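4. Seeding, Reseeding and the Value of Being Wrong in Public

4.1 Background

Single-elimination tournaments are a poor way to find the best team and a very good way to sell popcorn. The seeding literature has mostly been concerned with the first problem. This section takes up a smaller one: what happens when a ranking is revised partway through an event, after the results are in but before the trophy is, and whether the revised ranking predicts anything the original did not.

Our material comes from the Clostia Cup, an amateur indoor volleyball knockout played every March. The organizers publish a seed list before the first match and, since the arrival of a new website, a fresh list after each round. The fresh lists have no effect on the bracket. They exist to be argued with, and the comment pages suggest that they do this job well. Team Grillau, dropped four places after winning a match in straight sets, had its supporters write in at a length that our coding sheet was not designed to handle.

4.2 Data

We collected 11 seasons of brackets and match scores. Reseeded lists were available for 7 of these. The remaining seasons were scored against the opening list only, and they are left out of every comparison in which the two lists compete. One list, dated 2/5/22, was posted before the entry deadline and ranked two teams that never signed up. One of them was placed third. We excluded the list, with some regret.

Match records were entered into Jutus, the spreadsheet tool our department pays for, and checked twice by hand. Forfeits were coded as losses for the side that stayed home. Walkovers in which both sides stayed home were coded as missing.

4.3 Method

For each match we asked whether the higher-placed team won, first under the opening list and then under the most recent reseeded list. A list earned one point for a correct call. Ties cannot occur, and no partial credit was given for close calls, although several fans have written to us in favor of it.

We also ran the Echeverría adjustment, which discounts a win according to how weak the beaten opponent was thought to be before play began. The adjustment has a known flaw: an upset makes the beaten team look worse in hindsight, and so the winner gets less credit for having done something hard. We froze opponent strength at its opening value to get around this. The fix is crude and we have not found a better one.

4.4 Results

The opening lists picked the winner in 70 percent of matches. The reseeded lists did slightly better in the second round and slightly worse from the quarterfinals on, and the two effects came close to canceling out. Much of the late damage came from a habit of moving any team that had just won by a wide margin straight to the top. Such teams then met somebody good.

Frozen opponent strength made little difference to the order of the lists. It did move Grillau back up two places, a finding we expect to see quoted without its error bars.

Comment volume was another matter. Almost 800 comments were attached to the reseeded lists, and they clustered under the rounds in which the lists performed worst. Accuracy drew little interest. The single most accurate list in the set received one reply, which asked about parking.

Figure 1. Countertop with toaster oven, two-slot toaster, wooden tray and white robotic arm. 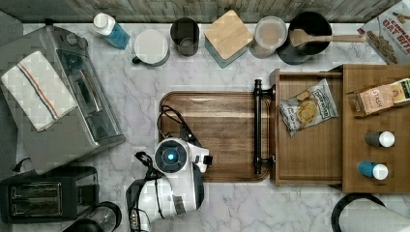
4.5 Limitations

The Cup is one event in one sport, and its seeders change from year to year without leaving notes. We cannot say how much of the late-round decline belongs to reseeding as such and how much to whoever held the password that season. Later rounds also contain fewer matches, so a single bad call weighs more there than it would in the opening round. Comment counts include duplicates, which we left in on the grounds that the people posting them evidently meant it both times.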